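Atelier de pliage robotisé de Hebden

L'atelier de pliage robotisé de Hebden est un projet étudiant consacré à la manipulation de feuilles de papier par deux bras robotisés. Il est rattaché au club de robotique Dosta et ouvert aux élèves de deuxième et de troisième année. Ses participants l'appellent couramment « le Pliage ».

Historique

Le projet est né d'un exercice proposé en mars par Akinyi Obura, enseignante en automatique, qui demandait aux étudiants de faire plier une feuille carrée en deux par une machine. Sept étudiants s'y sont inscrits la première année. Le groupe compte aujourd'hui 11 membres et il est coordonné par Tsz-kin Tsang, qui a succédé à Bradley Fothergill.

La première version du programme, nommée Grokoston, enchaînait des positions fixes enregistrées à l'avance. Elle a été abandonnée au profit d'un système appelé Flavonar, écrit par Lacey Fairclough et fondé sur des démonstrations effectuées par les étudiants.

Déroulement des séances

Les étudiants travaillent par binômes. L'un prépare les feuilles et remet le poste en état entre deux essais, l'autre suit l'exécution et tient le cahier de séance. L'exercice de base se fait avec du papier de couleur, choisi pour son contraste avec le plan de travail. Il comprend la saisie de la feuille, son transfert d'une pince à l'autre, la mise en place du pli et le marquage de celui-ci. Une série se compose de 10 essais consécutifs, sans modification du programme.

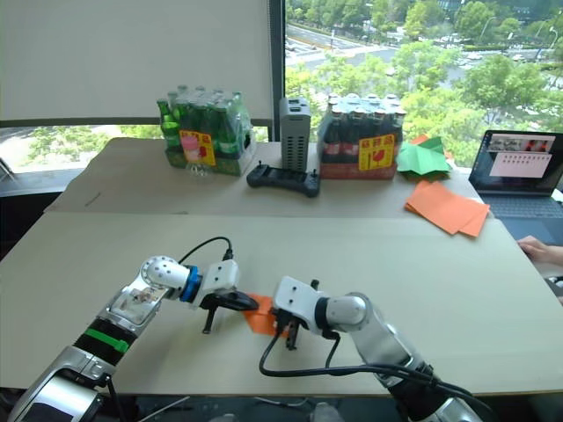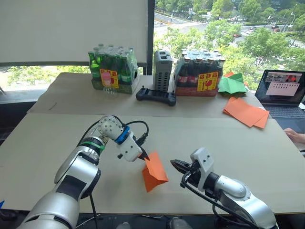
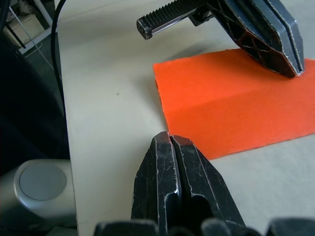

Difficultés techniques

Le papier se déforme dès qu'il est soulevé, et sa forme dépend du point de saisie. Une prise trop proche du bord laisse glisser la feuille ; une prise trop profonde marque un faux pli qui gêne la suite. Les étudiants consacrent une part importante de leur temps au réglage de la force de serrage et à la synchronisation des deux bras, une traction inégale suffisant à déchirer un coin.

Le second pli reste plus difficile que le premier, l'épaisseur doublée tendant à se rouvrir pendant que les pinces changent de position.

Évaluation

Chaque essai est noté selon l'écart entre les bords après pliage, la netteté du pli et l'absence de déchirure. Le meilleur résultat consigné par le groupe est de 93 points sur 100, obtenu pour un pli simple. Les notes servent au suivi interne et ne comptent pas dans la moyenne des étudiants. Trevor Bramwell, qui relit les cahiers de séance, établit un relevé à la fin de chaque semestre.

Voir aussi

Manipulation d'objets déformables
Apprentissage par démonstration
Origami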